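Inholm talk, speaker notes
Version 26/02/2026

Slide 1. Title
Say which group we are at Wirneck and that the work is joint with the Nullova team. Questions at the end, please. Keep this under a minute.

Slide 2. What we asked
We train kitchen policies in simulation. Everyone in this room knows they break when the objects move. We wanted to know how much of that comes from the layout and how much from the arm's starting pose. Most papers change both at once, so you can't tell.

Slide 3. Setup
Two arms, one counter, top camera. The layout is drawn fresh for every episode: large items get a new position and a new angle. We kept the marble texture fixed for this study. Lighting is fixed too. Mention that black bands are padding to make the input square, as people always ask.
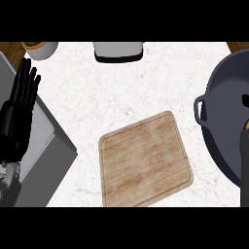

Simulated counter, top view. Left hand open over the gray appliance, cutting board at center-right, pot on the right.

Point at the narrow gap between the board and the pot. Tight spacing like this is what we mean by a "crowded" layout on the next slides. Also point out how little of the right arm the top camera gets here. The policy has to cope with that.

Slide 4. Training
Two conditions. In the first, only the layout changes. In the second, only the starting pose changes. 500 demonstrations for each, same network, same schedule. Testing is 400 episodes per condition, with layouts held out from training.

Slide 5. Result
Varying the layout helped more. The gap was widest on crowded layouts. Pose variation helped with the first reach and very little after that. Let the plot sit for a moment before moving on.

Slide 6. Limits
Simulation only. One counter texture. We have not run any of this on the real arms; that is planned for August.

Backup slide: failure cases, if someone asks about grasping.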